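Didance review: eight months of sending newsletters from a very small shop

I put off writing this one for a long while, partly because I kept changing my mind about it and partly because I wanted to get through a proper busy season first. Didance is an email tool for small stores. You load in your customer list, pick a layout, write your message, and it goes out at whatever hour you tell it to. I sell house shoes and a few cozy odds and ends online, and before this I used Dolard, which I liked well enough until my list grew and the monthly bill grew right along with it.

Moving over took me one long evening and a pot of tea. I had 2,487 addresses in Dolard, and all of them came across with their sign-up dates, though my tags arrived in a bit of a jumble (anything with an ampersand in it got split in two, so "gifts & returns" became two separate groups, bless it). I fixed those by hand.

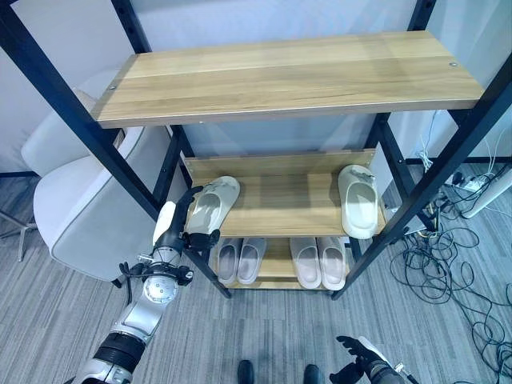

The editor is where I've been happiest. You drag in a block, you type, and what you see is very close to what lands in the inbox. There are 12 starter layouts, and I'll admit I only ever use two of them, the plain letter and the one with a single big button. My customers seem to like the plain letter best. I get replies to it, real ones, with news about people's knees and grandchildren, and I never got those from the fancy layouts I used to fuss over.

Scheduling is simple too, with one grumble. The clock follows your account's time zone and you can't set a different one for a single mailing. I have a nice cluster of readers three hours behind me and they get my breakfast email before they've had any breakfast.
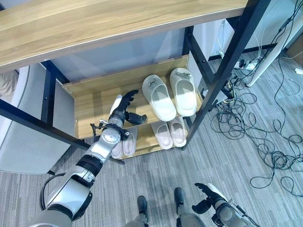 Can you run it alongside a shop built on Pedurero?
The two connect through a plug-in that takes a few minutes to set up, and new buyers who tick the box at checkout show up on your list the same day. Refunds don't carry over, so you'll want to check for those before you send anybody a "hope you're loving it" note!

Reports are the weak part for me. You get opens, clicks and unsubscribes, all laid out nicely, but sales are tucked away under a separate tab and only go back 60 days. I wanted to compare this summer's sale with the spring one and I couldn't, so I now copy the figures into a spreadsheet after every mailing, grumbling the whole time. Jakab, which I tried for a month in between, was much better at this, but its editor drove me up the wall.

Help has been kind and quick. I wrote in on 7th August about a welcome email that was going out twice, and had a friendly answer by lunch, with the right setting pointed out. 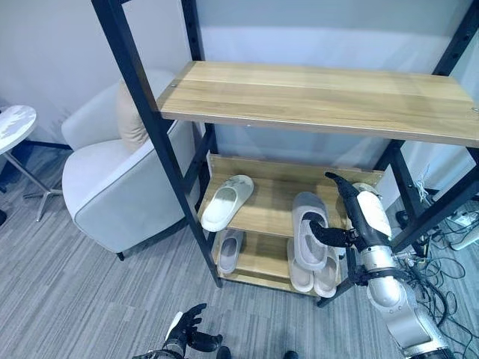
Slippers on the rack

I'm giving Didance 8 out of 10. If they ever let me see a whole year of sales in one place I'll come back and bump that up, and in the meantime I've renewed.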